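Jurnora Home Worm Bin: Set-up Guide

Section 3. Filling the bin and settling the worms

By now your three trays should be stacked, the tap screwed in and the legs level. Well done, the fiddly part is over! This section covers bedding, worms and the first few weeks of feeding, and it is easily our favourite bit of the whole guide.

3.1 Preparing the bedding

1. Put the coir block in a bucket and pour on warm water. It swells a lot, so pick a bigger bucket than you think you need.
2. Leave it for 20 minutes, then break it up with your fingers until there are no dry lumps.
3. Tear up plain cardboard (egg boxes are brilliant for this) and mix it in. Peel off any tape first.
4. Squeeze a handful. You want one or two drops of water, no more. If it streams, add more card.
5. Spread the mix over the bottom tray to the depth of your hand.

Note: a spoonful of garden soil stirred in at this stage gives the worms a bit of grit, and they really do get going faster with it.
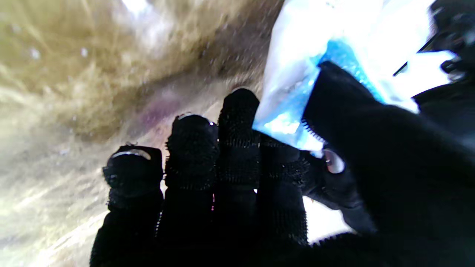
Reading time for this section: 4 minutes

3.2 Adding the worms

Your worms come by post and may look sleepy when you open them. Don't worry, they perk up! The standard pouch holds around 1,000 worms, enough for a household of two or three. Larger homes can start with the same pouch and let the numbers grow.

1. Open the pouch over the tray and tip everything out, packing material included.
2. Leave the worms on the surface. They will burrow down by themselves — usually within the hour if there is a light on in the room.
3. Lay the damp mat on top and close the lid.
4. Leave the bin alone for three days. No food yet, however tempting.

Caution: keep the bin out of direct sun and away from boilers. Above 30 degrees the worms will suffer. A shed is fine in spring, but in August a cool corner indoors is much safer.

Caution: wash your hands after handling bedding, and keep the pouch away from small children.

3.3 First feeds

Start with 235 g of chopped peelings, tucked under the mat on one side. Wait until most of it has gone before adding more, and swap sides each time. Soft things such as melon and cooked squash vanish wonderfully quickly, while carrot tops take ages.

Go easy on onion and citrus. Leave out meat, dairy and anything oily altogether.

Note: a few worms on the underside of the lid in week one is normal. If lots of them are up there, the bedding is probably too wet, so add dry card and prop the lid open a crack overnight.

3.4 Checking the tap

Open the tap once a week over a jug. Dilute whatever comes out, ten parts water to one, and try it on tomatoes. If nothing comes out, poke the opening clear with a skewer and go back to section 2.6.

Section text by Veerle Geerts, last revised August 13, 2025. Next: Section 4, Adding the second tray.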